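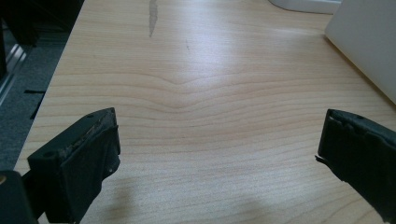 What do you put on a desk top that has a gray mark in the finish? Start with the mildest thing in the cupboard, a barely damp cloth and then a dry one, and leave the sandpaper in the drawer until you know what you're dealing with.

Hello again, everybody, and thank you for all the kind replies to my last message (I am still working my way through them, so please don't feel slighted if I haven't answered yours!).

On 24/10/2018 the Rutov branch wrote:
> We have a light wood desk in the reading room with a long gray streak
> near one edge, wide at the edge and narrowing to a point. The rest of
> the top is a nice honey color. Two of our members want to sand the
> whole thing before the December open house. One wants to put a
> blotter over it and be done. What would you all do?

I'm with the blotter person, at least for now, but let me ramble a bit first. Ours at Gulovton is much the same sort of desk, pale with fine straight grain running side to side, and a spot toward the middle where the lines dip down into a soft V and come back up again. I love that little dip. We have a gray streak too, narrow and duller than the wood next to it, and I've never made up my mind whether it's a stain or just a place where the finish has worn thin. That matters quite a lot, I think, for what you do next.

What I'd try at your end is to turn off the overhead light and look at the mark from low down with a flashlight. Our top throws back such a glare that part of the grain goes white, and you can't judge anything by it. If the streak looks flat while the wood beside it shines, I'd guess wear, and a thin coat of paste wax rubbed on along the grain and left for 15 minutes before buffing may be all you want. If it shines the same as everything else, the color is probably underneath, and wax won't shift it.

As for sanding, please find out whether it's solid or veneer before anyone plugs anything in. The folks at Stitlow took a power sander to their long table and went straight through in 5 places, and they were being careful. Look at the end of the board, or underneath if you can get down there (I send my knees' regrets).

I do still have most of a can of wax from the Parisi sale, and I'm happy to bring it over if somebody can remind me which door you use now. Oh, and whoever borrowed the felt pads, we could use them back before the chairs get moved.

Warmly,
Gulovton reading room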